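Aryee (door manipulation method)

Aryee is a method for training robot arms to find and operate the handles of hinged and sliding doors from wrist camera input alone. It was first described by Shirley Dhillon in a technical note dated September 1, 2018, and extended in December with a second training set, Corkico.

Method

The policy takes a color view from a camera at the wrist and returns a short sequence of gripper poses and a jaw width. It has no map of the room and no door model. Handles are labeled by grasp axis, either lever or bar, and the axis label selects one of two approach routines. Depth is estimated from the change in view as the arm advances.

Training used 485 demonstrations recorded in furnished apartments. Of these, 64 were held out for testing. Earlier work by the same author, known as Gedeo, relied on a fixed overhead camera and failed when the arm blocked the handle.

Materials

Polished stone, clear glass and chrome are treated as difficult cases. Reflections shift with the wrist and can be mistaken for handle edges. Bathroom doors and shower enclosures were therefore given extra weight in Corkico.
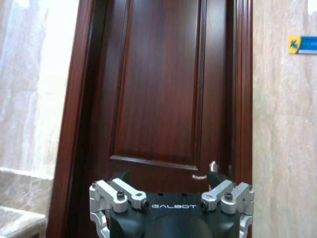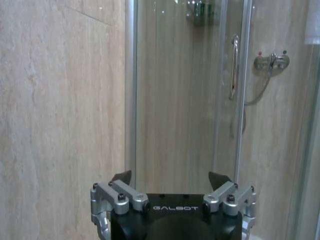
Wrist views of a wooden door with a lever handle (first) and a glass shower door with a vertical bar handle (second).

Results

On the held-out set, Aryee reached a usable grasp in 70 percent of trials. Lever handles gave better results than bars. In 13 percent of trials the arm stopped short of the handle, mostly at glass doors.

See also

Gedeo
Illano (drawer opening benchmark)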